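Washbasin corner check, Stenov building, ground floor
Gellamico, Drinville site
Walked and written up Jan 13, 2019

Marks I use: OK means leave it alone. WATCH means look again next round. FIX means somebody needs to do something and I'll be asking.

Hello again! Same form as November, same corner, a few more comments than last time because I had a pencil with an eraser for once. For anyone new to these sheets: the washbasin corner is the vanity out on the open floor, with the shelves on one side and the long line of desks beyond. It gets used by pretty much everybody, and a bathroom fixture standing out in a workroom has its own little list of worries (splashes, mostly, and things left where people walk). I go top to bottom, then down to the floor, then the stuff people leave on it.

1. Overhead lights

Lit when I did my round. OK
Tubes seated properly at both ends. OK
No flicker. WATCH

The flicker is only in one tube and only when it first comes on. I stood under it for 60 seconds with my head back like a tourist and it behaved the whole time, but I did see it jump when I came in, so it stays on the list. The round ceiling lights are fine. I like them better than the tubes, if anyone is taking a vote.

2. Walkway around the vanity

Clear space in front, 18 inches or more. OK
Clear space on the right-hand side. FIX
Nothing on the floor with a corner you could catch a toe on. FIX

Both of those FIX marks are for the same thing, the slatted wooden crate. It's a nice crate! I have nothing against it. But it sits on the floor next to the vanity, and if you turn away from the basin with soap in your eyes it's exactly where your shin is going. Please push it back against something solid or find it a home under the mezzanine. I wrote the same thing in November and I will cheerfully write it again.

3. The countertop and what's standing on it

Top level and steady. OK
Edge free of chips. OK
Nothing glass or breakable within elbow reach of the bowl. WATCH
Loofah off the counter when not in use, hung up to dry. WATCH

I leaned on the front edge with both hands and nothing moved. The top is white, so it's easy to inspect – any hair, any ring from a cup, you see it straight away. The light blue dish lives on the left of the basin and I'd rather it lived in the cabinet, but I'm told it's handy there and I can live with handy. It does need to stay clear of the edge. As for the loofah, see section 6, I have opinions.
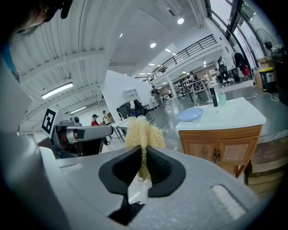
How often should the loofah be replaced?

Every three to four weeks if people use it daily, and sooner if it smells musty, changes color or starts to fall apart.

4. Basin

Bowl free of cracks, checked with a fingertip as well as by eye. OK
Drain runs freely. OK
Drain fitting tight, nothing sharp on the rim of it. OK
Overflow hole open. WATCH

For the drain I poured in a measuring jug, 1000 ml all at once, and listened. It went down with no gurgle and no standing puddle, and I was pleased because in November it was sulking. Whoever fished it out, thank you, and I don't want to know what was in there.

The overflow is a WATCH because there was a bit of gray gunk just inside the hole when I went in with the flashlight. It still lets water through (I filled the bowl right up to it to see, and stood there feeling nervous). A bottle brush and some vinegar would do the job. If you've never cleaned an overflow you'll be surprised how much comes out, and I suggest gloves.

5. Faucet and supply

Handle turns without force. OK
No drip after shutting off. OK
Base doesn't rock. WATCH
Hot side not hot enough to scald. OK

It rocks the tiniest amount if you push it sideways, and I did push it sideways. The nut underneath probably wants a quarter turn. I didn't have the long wrench with me and I wasn't going to lie on my back in the cabinet in my good sweater, so that's for next time. Please don't use the faucet as a handle when you're getting something off the floor! I saw somebody do it and I'm not saying who.

6. Sponges and cloths

Nothing left sitting in the bowl. OK
Loofah sound, not shedding into the drain. WATCH
One for the basin and a different one for people. FIX

All right, the loofah. It's the natural kind, pale and scratchy, fuzzy along the top, and I'm fond of them, I have one at home. They're good on soap scum and they don't scratch the way the green pads do. Two things about them though. The fibers come away as they age, and fibers plus hair is how you get the sulking drain I was talking about. And they stay damp in the middle long after the outside feels dry, so they need to hang in moving air and not lie in a dish.

The FIX is about labels. There is nothing to tell you whether a given sponge has been round the basin or round somebody's mug, and I don't think that's fussy of me. A loop of string on the basin ones would be plenty. Chauvin sells them with a loop already sewn in, and if we're ordering from there anyway I'd get 3 and keep the spares in the cabinet, in paper, not in plastic.

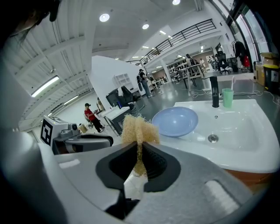
Rest of this sheet: 3 minute read

7. Cup and toothbrush

Cup stable, not easy to tip. OK
Cup rinsed, no film in the bottom. FIX
Brush stored head up. WATCH

The mint green cup is cute and it's a good weight. But have a look in the bottom of it, please. Any cup that holds a toothbrush grows a little pond, and this one had grown one. I tipped it out and gave it a rinse, so consider it half fixed. What I'd love is for whoever uses it to do the same when they wipe down at the end of the day.

Head up matters because of the pond. If the brush is for people, it's also standing right next to a sink where other things get scrubbed, and I'd move it farther off. If it's for cleaning around the drain (they're great for that, I use my old ones on the grout at home), then write CLEANING on the handle in marker so nobody has a horrible morning.

8. Cabinet under the basin

Doors open and shut without catching. OK
Handles tight. FIX
Door panels secure, no rattle. OK
Inside dry, checked with a paper towel. OK
Nothing stored against the trap. FIX

One handle spins. It needs a screwdriver and ten seconds and I will do it myself next round if it's still spinning, but I'd be happy to be beaten to it. The hinges are good, and the wood along the front edge under the basin hasn't swelled, which is where you'd see trouble first on a vanity like this. Run your thumb along it now and then. If it feels furry or lumpy, water is getting in.

Inside, somebody had wedged a pack of paper towels right up against the trap. Paper towels are the worst thing to keep there! A slow leak will soak into them for weeks and you'll never spot it. I moved them to the other side. Keep the space under the pipe bare, please, or put a shallow tray there if you can't stand the sight of it.

9. Floor

No standing water. OK
No loose cables crossing the approach. OK
Floor not slippery with shoes on. WATCH
Mat down in front of basin. FIX

It's a shiny gray floor and I've been grumbling about it since before this sheet existed. Dry, it's perfectly good. With a few drops of soapy water on it I could slide my foot the length of a ruler without trying. We had a mat, it went off to be washed, and it hasn't come home. If it's in your car or under your desk, no hard feelings, just bring it back. If it's gone for good, get one with a rubber back and a beveled edge, not the fluffy kind.

10. Shelving and anything nearby that could fall

Unit doesn't wobble. OK
Heavy things low, light things high. OK
Nothing balanced on top. WATCH
Nothing resting on or hung over the mezzanine railing. OK

The white cubby shelves are steady, I gave them a shake. The WATCH is just that the top tends to collect boxes as the month goes on. Same for the railing upstairs, clean this time, but a coat was hanging over it in November and coats have keys in the pockets.

Still open, in the order I'd do them

Mat back down or a new one bought
Crate moved out of the walkway
Towels kept away from the trap (moved once, please keep them moved)
Sponges marked with string
Cabinet handle tightened
Cup rinsed daily
Faucet base nipped up
Overflow brushed out
Light tube swapped if it flickers again

Comments from the clipboard

Somebody wrote "can we have a hook" next to section 3, and I say go for it. Stick-on hooks don't like damp surfaces, so wipe the spot with rubbing alcohol and leave the hook alone overnight before you hang anything off it. The side of the cabinet would be a good place, on the left, away from the crate.

Somebody else wrote "bleach?" with no other words. If you mean for the bowl, mild dish soap is enough for weekly cleaning. If you mean for the overflow, please don't pour it in after the vinegar, those two must never be mixed. Pick one, rinse very well, and open a door while you're at it.

The blank sheet for the next round is already clipped behind this one. Write on it!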